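Notebook: opening range backtest, second attempt

January 17, 2022
Posted by the Vokton desk notebook
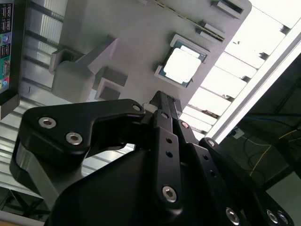
Data and settings

Started again from the clean price file. The old one had the split of Vollier counted two times, so every result from the first attempt I put away. The new file has 275 trading days and 164 stocks. I left out everything that trades under 3,000 shares in the first five minutes, the spread there eats any profit.

Rule is same as before: take the high and low of the first 15 minutes, buy on the break of the high, stop at the low, close all at the end of day. No short side yet.

Results so far

The script gave roughly 2,000 trades. Before costs the line goes up slowly, after costs it is nearly flat. Most of the gain comes from days when the futures were already moving before the open. On quiet mornings the rule buys the break and then the price comes back inside the range, again and again.

Nseir is the worst name in the list. It gaps on small news and the stop is filled far below the level. I changed the fill to the next traded price after the stop, which is more fair, and it became even worse. Keep this setting for all names.

Skultatix looks too good. I checked three trades by hand and two of them use a high that was printed after the entry time. So there is a problem with time stamps, maybe the file is in another time zone for this stock only. Until it is repaired, do not trust any average that includes it.

To do

- Repair the Skultatix times, then run all again
- Split the days by size of the overnight gap (small, middle, large)
- Try the 30 minute range, same costs
- Ask the data seller how they mark the opening auction print. In my file it is sometimes the first trade and sometimes missing

Note to colleagues: the folder "range_old" is still on the shared drive. Please do not use it, I will delete it when the new run is finished.

Recent entries
Costs per share, what we really pay
Why the first attempt was wrong
Reading the futures before the open
Stops and gaps, some notes

This site uses cookies to remember your settings. By continuing to read you accept them.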